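4. The Recap and Its Discontents

Shares 77 | Comments 2

4.1 What a recap is supposed to do

The recap segment ("Previously on...") was designed for a viewer who had been away for a week and had spent it doing other things. Broadcast drama needed it, and broadcast animation, whose viewers were often eight years old and easily distracted by lunch, needed it more. The streaming service inherited the segment along with the cold open and the cliffhanger, and has never quite decided what to do with any of them. A viewer who finished episode four nine seconds ago is told, at some length, what happened in episode four.

Our corpus consists of 261 episodes of serialized animation released on the Vultus service, drawn from both seasons of Medve, the whole run of Grimon, and a group of shorter titles listed in the appendix. For every episode we recorded whether a recap was present, how long it ran, and which earlier scenes it drew on. We also recorded who was speaking over it, if anyone was. Grimon is narrated by a talking bell, and we agreed early on to count the bell as a person.

Three decisions need defending. First, we treated the recap as part of the episode, although Vultus itself does not: its listed running times leave the recap out for some series and include it for others, and we could find no rule behind the choice. Second, we did not count flashbacks inside the story, even where the flashback was plainly a recap wearing a hat. Third, trailers for the next episode were left out, which cost us the best jokes in the corpus.

4.2 Recaps that remember things differently

Most recaps are faithful. They take shots from earlier episodes, trim them, and play them in order. The cases that interest us here are the ones that do something else, and Medve has more of these than any other title we looked at.

The second-season premiere of Medve is the clearest case. Its recap includes a line of dialogue, "You never asked me to stay," which does not occur anywhere in season one. The shot it is laid over does occur, in the season-one finale, but there the character's mouth is closed and the line belongs to the wind. Boglárka Kelemen, writing on the series in August, called this the only retcon she had ever seen performed in under a second. We have watched it more often than is healthy and would put it at slightly over.

What the altered line does is simple enough. The finale had left it open whether the younger sister was pushed off the ferry or jumped. The new season needs her to have jumped, and needs the audience to have believed so all along. A scene explaining this would have taken several minutes and invited argument. The recap gets it done before the title card, in a stretch of the program that a good share of the audience is busy skipping. We call this kind of segment a corrective recap, and distinguish it from the merely selective recap, which leaves things out but tells no lies.

Grimon offers a milder form. Its recaps are all new animation, drawn in a flatter style, and the bell that narrates them has a poor memory and a grudge against the mayor. Viewers are meant to notice. The bell says the mayor set fire to the granary; the mayor did no such thing; the episode then opens on the mayor, who is putting out a fire. Here the gap between recap and record is the joke, and the series trusts people to have been paying attention. The series was canceled, though we draw no conclusion from that.

The difficulty with the corrective recap as a category is proving intent. Lines get re-recorded. Files get mixed up. A recap is usually assembled late, by whoever is still in the building, from whatever version of the episode is closest to hand. It is possible that the Medve line was cut from the finale and survived in an older mix, in which case what looks like a sly revision is a filing error with good timing.

Figure 2. Four-compartment tray, seen from directly above, with a roll of white tape in the upper-left compartment.

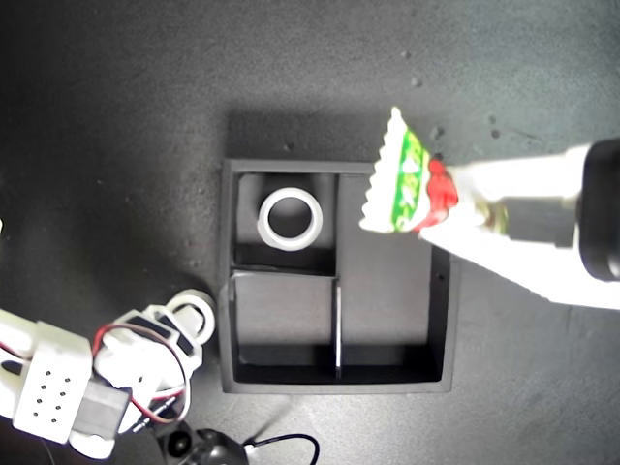
Cadi Mathias objected, on reading a draft of this section, that intent was a red herring and that we were being far too polite about it. An audience that hears the line has heard the line, she wrote, and the second season goes on to behave as if it had been said, so it hardly matters whether it got there by cunning or by accident. She added that if we were going to throw out every piece of television that got there by accident, we should prepare for a very short paper.

We accept most of this. The position we take in what follows is that a recap counts as corrective if later episodes rely on the changed version, whoever changed it and however tired they were. Under this rule the Medve premiere qualifies. So does one episode of Grimon, to our surprise, in which the bell is wrong about the name of a horse and everybody uses the wrong name from then on.

4.3 Who sees it

None of this matters much if the segment is skipped. Vultus places its skip button over the lower right of the screen, and offers it on every recap in the corpus except those of Grimon, where the bell asks viewers to leave it alone and the button is missing. The company publishes no numbers on how often the button is used. It did not answer our letter, and then did not answer our second letter, which was shorter and in our view better.

We turned instead to the viewers' forum at Prustovow, which is public, searchable, and never at a loss for an opinion. The thread on the Medve premiere opened on Jul 26, 2022, and ran to 800 posts before it was locked. Its first page is given over almost entirely to the question of whether the line was new. Those who had skipped the recap accused those who had watched it of making the line up. Those who had watched it posted the time code. Several people then announced that they had gone back to the finale and distinctly heard the line there, which is the outcome a corrective recap would hope for, if it could hope.

Forum posters are a poor stand-in for an audience. They watch more closely than most people and they type faster. We use the thread only to show that the two versions of the story were in circulation at the same time, each with its defenders, and that the split ran along the line of the skip button. The dispute over the horse was smaller and a good deal ruder, and is taken up in Section 5.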